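Workshop notebook - shirts and shelf, April

Started a little after 9:30, with coffee, and with good intentions about getting the whole Cusgate box sorted before lunch. Libor had left me the list from last time, which says 213 garments in the batch, 79 of them T-shirts, and a note in his handwriting that reads "the green one again, please." So the green one again it was.

I do have a soft spot for that shirt. It's a cheerful lime color you can find from across the room, and on the white table every wrinkle shows up, so you know at once how much smoothing is left to do. My habit (Asif's too, I think we both got it from his mother) is to lay the body out wide first and leave the sleeves for later. Take hold of the bottom hem near the two corners, and get that side straight before anything else.

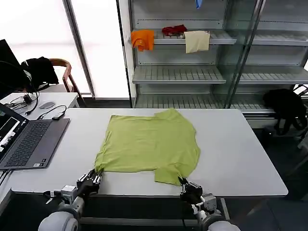 If the hem is crooked, the fold will be crooked, and no amount of patting fixes it afterward. I wrote the same thing in this notebook last spring and clearly didn't read it, judging by the pile I made of the Vurnent polos. A few creases across the chest are fine - they mostly disappear once the sides come in.

Asif asked whether we should fold with the print facing in or out. I like it out, so you can tell the shirts apart on the shelf without pulling down the whole stack. Libor likes it in, to save the ink from rubbing. We left it open, and I'd be glad to hear from anyone who has kept printed shirts for a few years and has an opinion.

One more thing about starting over. When a fold goes wrong I'm always tempted to rescue it halfway, and it takes me longer every time. Let the shirt go back to a heap, find a sleeve, and work out from there. Slower on paper, much kinder on the nerves.
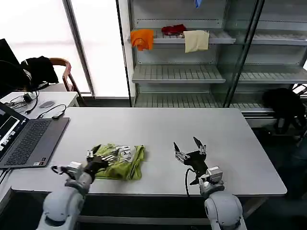 For next time

- Orange, red and beige cloths on the upper shelf: fold these and give them a proper spot.
- Tidy the cables on the side desk. I keep saying it.
- Ask Libor if the 5 Ivlow aprons belong with the shirts or with the towels.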